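Where Things Land: Kitchens, Counters and the Stuff In Between
Speaker notes, Palesa Naidoo, Pernville, Thursday session 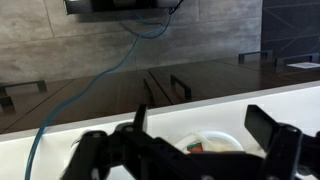
Slide 1. Pale packet in a white dish, dark cabinets behind.

Leave it up while people find seats. Ask who has a dish like this at home. Wait for the hands. Wait a bit longer for the liars.

- The dish is white and so is what it sits in. Very calm. Then somebody puts a packet in it and it becomes an address.
- Point out the bar handles. Dark metal on glossy brown wood grain: whole fronts of storage, and the packet is out here.
- My Flidby kitchen story (short version!! Wojcik has heard the long one twice). I spent nearly 2000 on drawers and kept the tea in a soup bowl.

Slide 2, text only. "Put it away" is two jobs -- deciding and walking. Most of us do neither before coffee.

Try it at home: clear one dish, leave it empty until August. Report back. I lasted until lunch.

If the clicker dies, skip to the Tikano drawer plan. Handouts are by the door, 200 of them, so please take several.

Questions, then give the room back by noon.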